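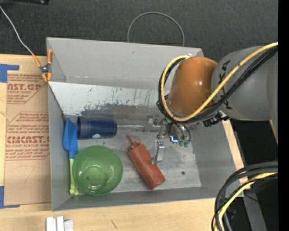 My sister Lejla asked me in April when she can stop doing the washing-up. Not this year, I told her! I've been following the sorting side of things, picking a bowl or a cup out of a jumble, and it's come on loads (squeeze bottles are still a pain, all that squish and a silly little nozzle). But picking up is the easy bit. Scrubbing dried porridge off, then finding the right cupboard in a kitchen like hers? I'd give it a good few years, and I've told her to buy new gloves.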